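I have eaten enough dinners over the kitchen sink to know that a proper place setting changes the meal! It doesn't take much (a cloth, a plate you like, something to drink from) and you don't need company to bother.

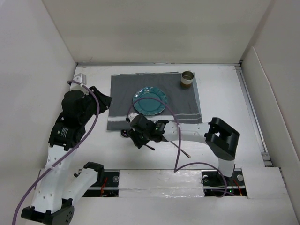
My sister says it's one more thing to wash, and she has a point, but I still lay a cloth for toast. Gray suits me fine, wrinkles and all, and a teal plate with a ruffled rim looks twice as pretty on it. I gave up ironing in June, and toast for one has tasted every bit as good – so go on, get the nice plate out!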